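Werkstatt & Küche > Planen und Kaufen > Greifarme

Juli, Redaktion Haushaltstechnik

Greifarm für die Küchenzeile: vor dem Kauf messen und rechnen

Wer sich einen kleinen Tischroboter für einfache Handgriffe anschaffen will, sollte zuerst das Regal ausmessen und dann erst die Prospekte lesen. Die meisten Fehlkäufe liegen an der Öffnungsweite des Greifers. Ein Arm, der Pfefferstreuer sauber fasst, bekommt ein Vorratsglas unter Umständen gar nicht zwischen die Finger.

Notieren Sie für jedes Gefäß, das bewegt werden soll, den größten Durchmesser, die Höhe und das Gewicht in gefülltem Zustand. Zur Öffnungsweite kommt auf jeder Seite etwas Luft dazu. Bei uns ist das dickste Glas der Maßstab, die Gewürze laufen nebenher mit.
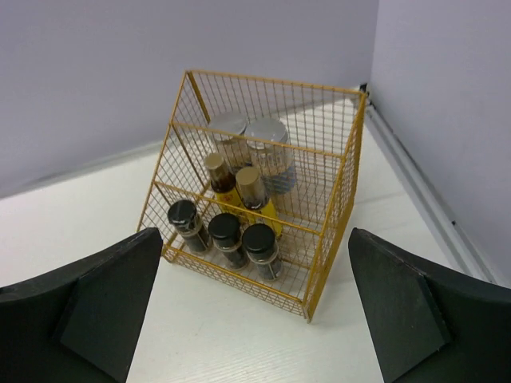

Flusasach, im Juli. Ein gestuftes Gitterregal hilft bei der Planung mehr als ein teurerer Arm. Große Gläser mit Metalldeckel gehören nach hinten oben, schlanke Flaschen in die Mitte, kleine Gewürzgläser nach vorn. So bleibt jeder Deckel von oben erreichbar. Gitterdraht lässt zwar den Blick auf den Inhalt zu, legt aber Linien über die Gläser. Bei einfachen Kameras vor dem Kauf nachfragen, ob das stört.

Glatte Kunststoffdeckel, wie sie auf Gewürzgläsern üblich sind, rutschen in harten Fingern leicht durch. Gummierte Auflagen gleich mitbestellen. Beim Händler Kostiuk kostet der Satz 34 Euro, einzeln nachgekauft kommt der Versand dazu.

Zum Budget: Das Einstiegsmodell von Huvier steht derzeit mit 485 Euro in der Liste. Darin sind Arm und Greifer enthalten, Netzteil und Tischklemme nicht. Für beides zusammen haben wir 60 Euro eingeplant. Mit den Auflagen ergibt das 579 Euro. Ersatzfinger würden wir erst bestellen, wenn die ersten Spuren zeigen.

Platzbedarf: Eine Ecke zwischen zwei Wänden hält das Regal an seinem Ort, nimmt dem Arm aber Bewegungsraum. Vor dem Regal sollten mindestens 35 cm Arbeitsfläche frei sein, gemessen ab der vordersten Leiste. Die Standfläche des Arms zählt extra. Eine Schablone aus Pappe reicht zum Probieren.

Flaschen mit Soße oder Essig immer voll wiegen. Die Traglast im Datenblatt gilt bei vielen Geräten nur für den eingezogenen Arm; gefragt ist der Wert bei voller Reichweite. Brustton gibt beide Werte an, bei anderen Anbietern muss man schriftlich nachfragen.

Leichte Regale vor dem ersten Probelauf mit Klebepads sichern. Standort auf der Tischplatte mit Malerkrepp markieren, dann steht das Regal nach dem Abwischen wieder an derselben Stelle.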